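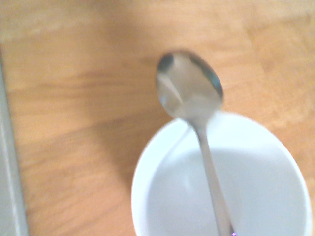 Field Recording for Wildlife Surveys
Handout 6: Standing water, pond sampling and what to do with the results

Before you come

Read the Drovbridge site sheet, which has the access map and the tide of changes made to the ponds over the past few winters. You will need waterproof boots, a pencil (pens fail on damp paper) and your recording cards from Handout 4. Nets, trays and hand lenses are provided. If you own a lens, bring it.

Clean and dry your boots before the visit, including the treads. This applies even if you have not been near water lately. Several invasive plants and the fungus that causes chytrid disease in amphibians can travel in a small amount of mud.

1. Why ponds

Ponds hold a large share of the freshwater species in farmed country, often more than the rivers and ditches nearby. Each one has its own small catchment, so two ponds in the same field can differ a great deal. One may be fed by rain and the other by runoff from a road or a manured field. A survey that treats them as a single site loses that information.

Small ponds that dry out in summer are often left off survey lists. They should be included. Fish cannot live in them, and many beetles, fairy shrimps and amphibians do well for that reason. A dry basin in late summer is still a record. Write it down with the date and the vegetation growing in the bottom.

2. Choosing where to sample

Walk the whole edge first. Mark the main habitats on your sketch map: open water, submerged plants, emergent plants such as reeds or rushes, overhanging roots, bare mud, gravel. Divide the total netting time equally among the habitats you have marked. Do not give more time to the one that looks richest. Beginners tend to do this and the results cannot be compared between visits.

Approach slowly and keep your shadow off the water where you can. Count any dragonflies, newts or water birds before the net goes in.

3. Netting

Work the net in short, firm sweeps through the plants. On a muddy bottom, keep it just above the surface of the mud – a net full of silt takes a long time to sort and kills the softer animals. Empty it into a white tray holding a little pond water. Let the tray stand until the debris settles, then begin.

Sort on the bank, in shade. Large beetle larvae and water scorpions go into separate pots, as they will eat the rest of the sample. Return everything to the pond it came from.

4. Level of identification

For this course, family level is enough for most groups. Go to species only for amphibians, adult dragonflies and the larger snails. If you are not sure of a family, record the order and add a note. A doubtful name entered as certain does more harm than a gap, and it may stay in the database for years.

5. Reading the counts

The Tsegaye plot sheets list two ponds of similar area. The first gave 1000 animals from 7 families, and the second gave 800 animals from many more families. The first sample was mostly midge larvae and water fleas. Total numbers say little by themselves. Look at how the animals are spread among the families, and at whether the groups that need clean water, such as caddisflies and mayflies, are there at all.

One visit is not a trend. Water level, temperature and the time of year all affect the catch. A count made in March should be compared with other March counts.

6. Entering records

Use the Oson form for site details and the Floren form for species lists. Both need the same grid reference, copied exactly. Empty cells are read as "not looked for," so enter a zero where you searched and found nothing.

For discussion

Why might a new pond gain species quickly and then lose some of them?
What would you want to know before advising a landowner to dredge?

Completed forms are due by 12/10/2023. Bring the paper cards as well, even if you have typed them up.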